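Drirnora Teach Kit for bin picking
Show the arm the pick by hand or from the remote handset, then let it repeat.
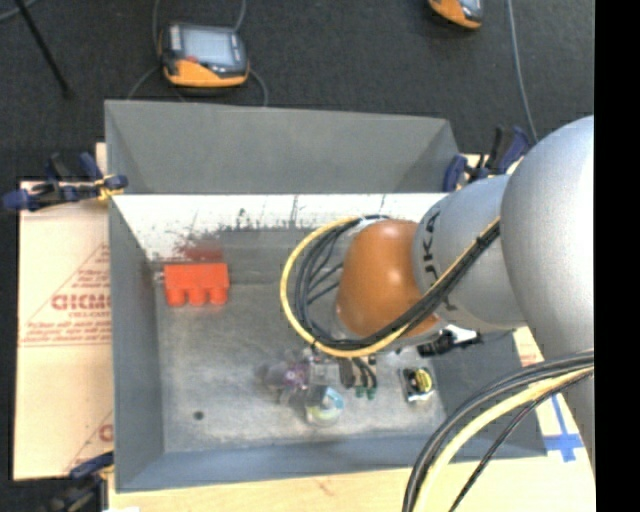 KUKA arm over an open metal bin with mixed small items.

The kit records the path of the arm and every grip command while the operator guides it. You can start by hand and change to remote control in the same recording -- the file stays one piece. For a new item we advise 23 demonstrations.

In the box: handset, wrist handle, cable set, recording software.
Not in the box: arm, bin, clamps.

Order no. 901. Price 1,369 without tax. Delivery from Fenville starts in December.
Questions before the order: Aslı Kurtuluş, product support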